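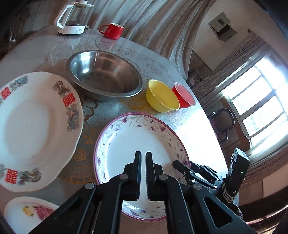 Individualização de água em prédio antigo: vale a pena? E quem assina o laudo?

Tainá Dantas
Publicado em 31 de agosto de 2026

Oi, pessoal, boa tarde! Primeira vez que escrevo, embora já leia o site faz um bom tempo (foi aqui que aprendi a ler a minha convenção de condomínio, olhem só), então me desculpem se o assunto já apareceu em outro tópico e eu não soube procurar direito.

Moro no Edifício Clasance, um prédio de 12 apartamentos, quatro andares, sem elevador, daqueles construídos quando água era coisa que se dividia e pronto. A conta vem toda junta e é rateada pela fração ideal. O meu apartamento é o maior do andar, herança da minha tia, e eu moro sozinha com uma gata, de modo que pago mais do que o casal com três meninos que fica bem em cima de mim. Gosto muito deles, que fique claro, os meninos são uns amores e me ajudam com as sacolas, mas em março a minha parte da água foi de R$ 686 e eu quase caí para trás. Depois descobrimos que havia um vazamento numa das caixas acopladas do térreo, a conta baixou bastante, só que a conversa sobre medidor individual já tinha começado e não parou mais.

Chamamos uma empresa, a Brolau, e o rapaz veio, olhou o barrilete lá em cima, desceu, bateu na parede do meu banheiro e disse que o prédio tem várias colunas por apartamento: uma para a cozinha e a área, outra para o banheiro social e outra para o banheirinho de serviço. Pela proposta dele, ou se coloca um medidor em cada entrada de cada apartamento, com leitura por rádio, ou se refaz a distribuição toda com um medidor só no hall. A segunda opção é mais bonita no papel, mas significa quebrar o forro de todo mundo, e a dona do 31 acabou de reformar a cozinha e já avisou que na cozinha dela ninguém encosta.

O que eu queria saber de vocês é o seguinte. A primeira opção presta, ou daqui a dois anos estamos todos brigando por causa de medidor quebrado? Precisa mesmo de engenheiro assinando ou a empresa instaladora já resolve? E como vocês fizeram com quem votou contra? Na nossa reunião foram 7 apartamentos a favor, o resto ficou entre o não e o "depois a gente vê".

Agradeço de coração a quem tiver paciência de responder. Se faltou alguma informação, me digam que eu subo lá e pergunto. 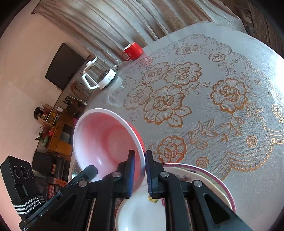
Edivaldo Leite

Tainá, passei exatamente por essa história no meu prédio e posso lhe dizer que dá certo, mas dá certo devagar. Vou contar por partes, e já peço desculpas pelo tamanho.

Sobre o engenheiro: contrate um, e que seja independente da empresa que vai vender os medidores. No nosso caso veio um engenheiro civil, fez um levantamento das colunas com o projeto hidráulico antigo na mão (se vocês não tiverem o projeto, tentem no arquivo da prefeitura, às vezes aparece) e emitiu a ART do projeto. Depois a instaladora emitiu a ART dela, da execução. São dois papéis diferentes e convém guardar os dois na pasta do condomínio. Se alguém lhe oferecer um "laudo" sem ART, agradeça o café e siga adiante.

Peça também para ele medir a pressão no último andar antes de qualquer decisão. Todo medidor tira um pouquinho de pressão, e num prédio baixo, com a caixa d'água logo acima da laje, o chuveiro do quarto andar já costuma ser meio tristinho. O nosso era. Tivemos que colocar um pressurizador só para aquele andar, e o custo ninguém havia previsto, o que rendeu uma noite de discussão que eu prefiro esquecer.

Quanto às várias entradas por apartamento, foi o que fizemos e não me arrependo. A leitura soma os medidores de cada unidade e sai um valor só no boleto. O cuidado é com o contrato de leitura: leiam com calma quem troca a bateria do rádio, quem paga quando o medidor para e o que acontece se vocês quiserem mudar de empresa. Na primeira proposta que recebemos os aparelhos só conversavam com o sistema deles, ou seja, trocar de empresa era trocar tudo. Pedimos outra.

E uma coisa importante: o medidor de dentro serve para ratear. A concessionária, em muitas cidades, continua mandando uma conta só para o condomínio. Para cada um ter a sua conta no próprio nome é preciso que ela aceite, e ela tem as normas dela para o tamanho do abrigo, o modelo do medidor, o lugar, essas coisas. Telefone antes de aprovar o projeto. Aqui eles só aceitariam medidores na área comum, e aí a opção barata já não servia para isso.

Depois de instalado, a minha conta caiu, a do meu vizinho subiu, e ele passou seis meses sem me dar bom dia. Hoje já dá.

Vilho Harju

Medidor individual é sempre bom, cada um paga o que gasta. No meu prédio novo já veio tudo pronto e nunca tive problema. Troquem as válvulas de descarga antigas por caixa acoplada que já melhora muito.

Lilian Athumani

Concordo com quase tudo o que o Edivaldo escreveu, e só queria completar a parte da votação, porque foi onde nós tropeçamos feio e eu não desejo isso para vocês, Tainá.

O quórum depende da sua convenção e de como a obra é classificada, e aí cada advogado que a gente consulta tem uma opinião. Uns tratam como obra útil, que pede a maioria dos condôminos, outros olham para a mudança no critério de rateio e dizem que, se a fração ideal está escrita na convenção, é preciso alterar a convenção, com dois terços dos votos. Sete em doze é maioria, mas não chega aos dois terços, faltaria um voto. Eu, no seu lugar, não começava obra nenhuma com essa dúvida no ar. Aprovem as duas coisas em separado e por escrito: a instalação primeiro, o novo rateio depois, com tudo bem claro no edital de convocação.

O que nos ajudou a convencer os indecisos foi decidir antes como ficaria a água da área comum (jardim, limpeza da escada, torneira da garagem). Nós deixamos essa parte pela fração ideal e o consumo de cada um pelo medidor. Quando as pessoas viram uma simulação de boleto na mão, a conversa mudou de tom.

E tenha carinho com a dona do 31! Peça ao engenheiro que vá até lá pessoalmente e mostre onde seria a abertura. Na minha cozinha era um azulejo só, atrás da geladeira, e eu tinha passado semanas sem dormir imaginando a parede inteira no chão. Guardem sobras de azulejo, se ela tiver.

Se quiser, escreva de novo quando tiver a resposta da concessionária. Fiquei curiosa para saber se aí eles aceitam as contas separadas.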